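Napkins, sugar packets and the great Tanner Street changeover

So I said in January that I was going to stop doing every coffee morning in a panic, and I'm pleased to report that I have now done six of them in something like a calm state. Six! The upstairs room on Tanner Street still has its quirks (the door sticks, the heating has two settings and both of them are wrong) but the tables are finally getting set the way I want them.

The big change was paper to cloth. I went back and forth on this for ages. We'd been getting through a pack of 800 paper napkins faster than you would believe, mostly because people take four at a time and then leave three of them under a cup. I priced up a set of plain white cotton ones from Drendik and they came to $95 with shipping, and I sat on the order page for two evenings before I clicked. I do still put paper out as a backup, so don't picture anything too grand.

What I hadn't thought about was the folding. Cloth napkins come out of the dryer looking like something the cat slept on, and my iron lives at home. My method now is to open each one out flat on the table, give it a good smooth with my palms, fold it in half and then in half again, and set it down at an angle by the cup. If it's been folded that way before, the old creases pretty much tell you where to go. I tried a fancy triangle fold out of a Hurkisard catalog once and it fell open the second I let go of it, so quarters it is.

Start with the near edge, by the way. If you get hold of both corners closest to you and line those up first, the rest of the cloth follows along much better than if you go poking at the middle.

Then there are the packets. Oh, the packets! I buy the mixed box from Tirnis, 310 to a box, all different little prints on them, and I'm embarrassed by how much I like sorting through it. They used to get dumped in a mug in the middle of the table and everyone would dig around with their fingers, which I hated. Now they go on a small oval tray, laid flat, so you can pick one up without touching the rest. The crumpled ones I pull out as I go and use at home – no one wants a packet that looks like it's been through the wash.

Black cups on black saucers, napkins white, and whatever color the packets bring. That's as far as my decorating goes.
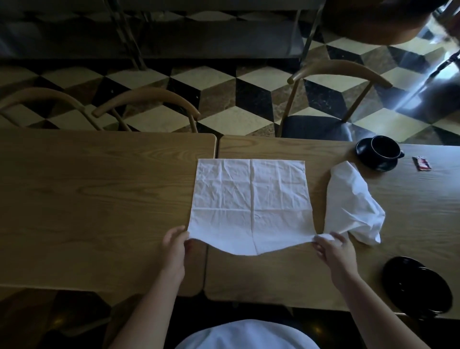
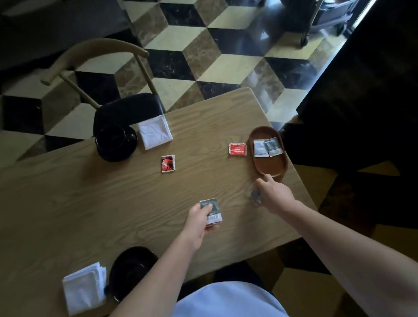 I'm still undecided about spoons. On the saucer they slide around and clatter every time I carry two at once, and off the saucer they look like I forgot where they go. For now they're standing in a jar on the side counter and people help themselves, and I haven't had any complaints except about the jar being too tall.

Next job is the laundry situation. Coffee stains come out fine if I get to them the same day, and if I don't, well, I own a growing pile of cleaning rags. I've been soaking them in a bucket overnight with plain dish soap and a splash of vinegar. If you've got something better, leave it in the comments, because the bucket is starting to take over my bathroom.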